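Bin picking trial, running thread

1/ We've got the Ulness picking package from Vovum on trial. Software, setup visit and phone support, one monthly fee. You bring your own arm and gripper. I'll post as we go, good and bad.

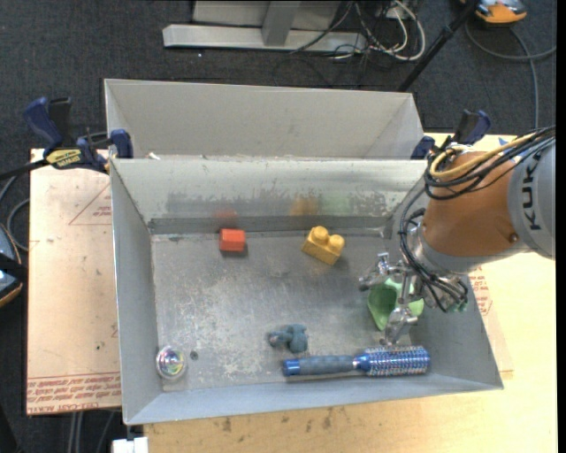 2/ The pitch first. The brochure says it handles "any household item, no training needed". I've been buying automation gear long enough to read that as "most items, some training, and a call to support".

3/ Our test mix is cheap and awkward on purpose. A green cup, toy blocks, a clear ball, a round hairbrush, a knotty little teal toy. Scratched metal bin, and shiny enough in places to throw colour back at you. Their demo video used matte grey plastic and tidy boxes. Draw your own conclusions.

4/ Setup was quoted at one afternoon. It took us two, mostly calibration. The wizard stopped at step 5 of 6 and told us to "check environment". Which part of the environment? Support did pick up quickly, I'll give them that.

5/ First proper run, 100 attempts on mixed items. Blocks went well. The cup was fine from most angles. The clear ball was a sulk from start to finish – the software kept reporting an empty spot. I asked Vovum about see-through items and was told it's "on the roadmap". So is everything, in my experience.

6/ The hairbrush is my favourite test. Handle grabs are easy. If it goes for the bristles, the grip score on screen still says high confidence, and I don't believe that number any more. I'd like to know what it's measuring.

7/ Someone asked about Driven and Nishimura. We had a quote from Driven, dearer up front but no monthly fee. Nishimura wouldn't do a trial without a deposit, so that was a short phone call.

8/ Fine print worth reading: the base plan covers 200 saved item profiles. Sounds like plenty until you learn that one brush in two colours can count as two. Ask before you sign – I didn't, and had to go back and argue it.

9/ Where I'm at: decent on solid, dull-coloured stuff, and the interface is nicer than I'm used to. I wouldn't pay full price for it yet. The trial goes to the end of October and the ball gets another go after the next update.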